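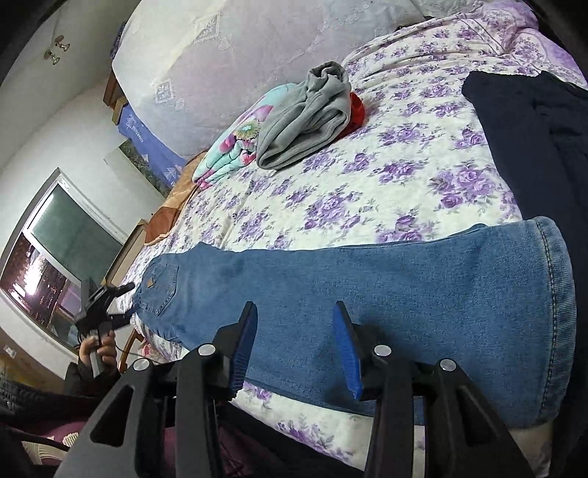

手持夹爪对比测试:常见问题

本页回答读者在Wonine项目邮箱里问得比较多的问题。我们的测试对象是手持夹爪、指垫、腕部相机和控制器,测试任务主要是整理衣物和床上用品。中文不是作者的母语,如果有的词用得不准,请写信告诉我们,我们会改正。

一、关于测试范围

你们比较了哪些夹爪?

目前有两种。第一种是Brendine,手指是三角形的框架结构,中间镂空,指尖装有带纹理的软指垫。第二种是Afridi,钳口小而硬,没有镂空,外形更接近普通的平行夹爪。两种都有手持版本和机械臂版本,我们先用手持版本做操作,然后把同样的手指装到机械臂上重复一次。

为什么选衣物,不选盒子或者杯子?

盒子和杯子的测试已经有很多人做过,结果也比较容易预测。衣物的形状每次都不一样,夹住一个角以后,其他部分会怎么动,很难提前知道。我们希望知道的是,同一个操作者换了夹爪以后,动作需要改变多少。用衣物测试,这个差别很明显。

测试用的衣物有哪些?

全套共27件,有牛仔裤、抓绒外套、薄毛毯、针织衫、桌布和枕套等。我们特意选了厚度和表面差别大的东西。牛仔布厚而硬,缝线处更厚;抓绒软而且蓬松,夹下去以后会回弹;带蕾丝的布容易钩住,所以对手指边缘的要求最高。衣物都是穿过或者用过的,新买的衣服上有折痕,会让前几次操作变得太容易。

在什么地方测试?

在普通的住房里,多数时候在床上。实验台又平又硬,指尖碰到台面,操作者马上就能感觉到。床面会下陷,手指往下压的时候,被子也跟着往下走,结果常常是夹住了裤子,也夹住了下面的被子。这种错误在实验台上几乎看不到,在家里却很常见。我们把它叫作“带底”,后面还会说到。

二、关于手指和指垫

Brendine的镂空手指有什么好处?

手指的侧面受力时会弯曲,包住物体。夹卷起来的毛毯、叠好的外套,这一点很有用,接触的面积大,不需要很大的力。夹单层布料的时候,好处就小得多,因为布料太薄,手指还没有弯,指尖已经碰到一起了。

那么夹单层布料应该用哪一种?

如果布料平铺在床上,我们推荐先试Afridi。它的钳口小,可以从布的边缘下面插进去。Brendine的指尖比较宽,需要先把布推出一个褶,然后夹住这个褶。推褶的动作学起来不难,但是每个人推的方法不一样,录下来的数据也就不那么整齐。如果您要用数据训练模型,请考虑这一点。

牛仔裤的结果怎么样?

我们对每种夹爪各做了100次“夹住裤脚并提起”的操作。Brendine成功74次,Afridi成功61次。所谓成功,是指裤脚离开床面,保持到操作者说“好”为止,并且没有带底。这个结果和上一个回答看起来有矛盾,我们自己一开始也觉得奇怪。原因在于裤脚有折边,厚度是裤腿的好几层,带纹理的指垫在折边上抓得很稳。Afridi也夹得住,可是提起来以后容易滑,特别是提得快的时候。

两只夹爪可以同时用吗?

可以,叠裤子和铺毛毯都需要双手。我们试过两边都用Brendine,两边都用Afridi,也试过一边一种。一边一种的组合我们原来没有计划,后来却用得最多:小钳口的一只负责固定腰头,软指的一只负责移动裤脚。缺点也有,左右两边的重量和扳机手感不同,操作者需要一段时间来习惯。换算到机械臂上,两边也要分别校准。

指垫的颜色有影响吗?

对夹持没有影响,对视觉有影响。如果指垫的颜色和衣物接近,腕部相机的画面里指尖的轮廓就不清楚。做浅蓝色牛仔布的时候,蓝色指垫是比较差的选择。我们保留了一部分这样的数据,因为家里的衣物什么颜色都有,不能要求用户按照指垫来挑衣服。如果您只想做夹持力的比较,可以换成对比明显的颜色。

指垫多久换一次?

我们没有固定的周期。每次开始之前,用手指摸一下纹理,如果觉得边缘已经圆了,就换。也请检查指垫和手指之间有没有松动。抓绒和毛毯会掉毛,毛塞在纹理里,摩擦力下降得很快,但指垫本身并没有坏。用湿布擦干净,等它干透,再继续。不要用酒精,我们用过,指垫会变硬。

手指上的螺丝需要经常拧紧吗?

需要检查,不一定需要拧。请在每组操作之后看一下。如果一颗螺丝松了,手指会有一点点歪,操作者的手常常会自动补偿,自己不知道,可是机械臂不会补偿。我们有过一整个下午的数据因为这个原因没有用上。

蕾丝和针织物有没有被钩坏?

有。Afridi的钳口有直角,在一件针织衫上拉出了线头。Brendine的问题在镂空的地方,蕾丝的边会进到孔里,退出的时候不能直接往后拉,要先把手指张开,再向侧面移动。如果您的衣物不可以损坏,请先用旧的布练习。

三、关于相机

相机装在哪里?

装在手持夹爪上,朝着指尖的方向,这样操作者的手转到哪里,相机就看到哪里。画面会倾斜,床的边可能变成斜线,这对训练没有妨碍,姿态信息已经另外记录了。我们也试过加一个固定在三脚架上的相机,在卧室里效果不理想,因为操作者需要弯腰,身体经常挡住。

广角镜头是不是越广越好?

我们不这样认为。很广的镜头可以同时看到指尖、另一只手和床的另一边,对双手操作有帮助。但是指尖在画面里变小,布料的边缘有没有进到两指之间,看不清楚。我们现在用的镜头是中间的选择。如果您只做单手的任务,可以再窄一些。

晚上可以采集吗?

可以,我们有不少数据是晚上在室内灯光下做的。请注意两件事。第一,把曝光锁定,否则相机转向窗户或者灯的时候,亮度会跳。第二,夹爪自己会挡光,靠近镜头的底座部分很容易变成一片黑。如果您的算法需要看到底座上的标记,请加一盏灯,从操作者的肩膀后面照过来比较好。

带花的被子会不会影响识别?

会影响一些老的分割方法,它们把花的边缘当作物体的边缘。对姿态跟踪来说,有花纹反而更好,特征点多,纯白的床单才是困难的。我们建议两种都做一些,并且在记录里写清楚床面是哪一种。

周围的东西需要收起来吗?

不需要全部收起来。枕头、椅子、叠好的毯子都可以留在原来的地方。需要拿走的只是会挡住手臂运动的东西,以及写着个人信息的东西,比如信件和药盒。我们比较过收拾得很干净的房间和正常的房间,在干净房间里训练的模型,到了正常的房间里,常常去夹旁边的枕套。

四、关于控制器和线

Lirkley控制器和夹爪是什么关系?

Lirkley读取扳机的位置和相机的时间戳,把它们放在同一条时间线上。在手持阶段它只记录,在机械臂阶段它也负责控制手指的开合。两种夹爪用同一个控制器,这样比较起来才公平。换夹爪以后,要在菜单里选择对应的手指文件,然后把扳机完全按下、完全松开,各做一遍,让控制器知道行程的两端。

忘记换手指文件会怎么样?

手持阶段不会报错,这正是麻烦的地方。数据看起来正常,开合的数值却是错的。到了机械臂上,手指要么没有夹紧,要么夹得过紧。请把换文件写进您的操作步骤,放在插线之前。

线会不会妨碍操作?

会有一点。细线比较轻,但是在床上容易被衣物压住,特别是铺毛毯的时候。我们的做法是让线从手腕后面走,沿着前臂,用布带固定在肘部。不要固定得太紧,手腕翻转的时候需要余量。插头的地方如果总是被拉,先出现的现象是时间戳断续,画面还是好的,所以只看画面发现不了问题。

有没有无线的办法?

Afridi有无线的模块,我们试用过一段时间。单手的时候可以接受。双手的时候两边的延迟不一样,对齐很费事,所以我们回到了有线。

五、关于操作者和记录

操作者需要有经验吗?

不需要机器人方面的经验,但是需要练习。刚拿到夹爪的人喜欢用手腕去转,像用筷子一样,机械臂很难重复这样的动作。请提醒他们用整个前臂移动,速度比平时叠衣服慢一些。也请不要慢得太多,太慢的动作里有很多停顿,模型会学会停顿。

衣服的袖子有要求吗?

长袖、短袖都可以,请不要穿很宽的袖口,它会盖住扳机。如果袖子的颜色和夹爪都是深色,手和夹爪的分界在画面里不太清楚,需要做手部分割的时候请考虑这个情况。

失败的操作要删掉吗?

请保留,并且写上失败的类型。我们用的类型是滑脱、带底、夹空和钩住。“带底”就是前面说过的情况,把下面的被子一起夹了起来。这一类在两种夹爪之间差别最大:Afridi插得太深的时候容易带底,Brendine往下压得太重的时候容易带底。操作者自己的感觉也值得写一句,比如“手指已经合上了,但我不确定夹到了什么”。

怎样开始一次操作才算一致?

牛仔裤先平铺,拉直,腰头朝操作者的左手,裤脚朝右手。夹爪张开,放在布料的上方,不接触。听到控制器的提示音以后再往下走。抓绒外套和毛毯可以是一堆,也可以是叠好的,请在记录里注明。

机械臂上的结果和手持的结果一样吗?

顺序一样,差距变大了。人的手会根据阻力调整,Afridi的小钳口在人手里滑了一点,操作者马上会按紧。机械臂上没有这个反应,滑了就是滑了。Brendine的手指可以自己变形,对位置误差比较宽容。具体的数字我们还没有整理完,现在公开可能会引起误会。

六、其他

只能买一种,应该买哪一种?

请先看您的任务里有多少单层的薄布。如果主要是枕套、桌布、手帕,选Afridi。如果有厚的衣服、毛毯、卷起来的毛巾,选Brendine。如果两样都有,我们会选Brendine,然后多花时间练习推褶。

可以借你们的夹爪吗?

暂时不可以,设备还在使用。手指的安装尺寸和我们的记录表可以发给您,请写信说明您用的是哪一种机械臂,以及法兰的型号。

下一步测试什么?

十二月开始测试袜子和带拉链的衣服。拉链头很小,两种指垫夹起来都不理想,我们正在为Brendine做一种更窄的指尖。如果您做过类似的指尖,并且愿意分享图纸,请在邮件标题里写“窄指尖”,这样我们比较容易找到。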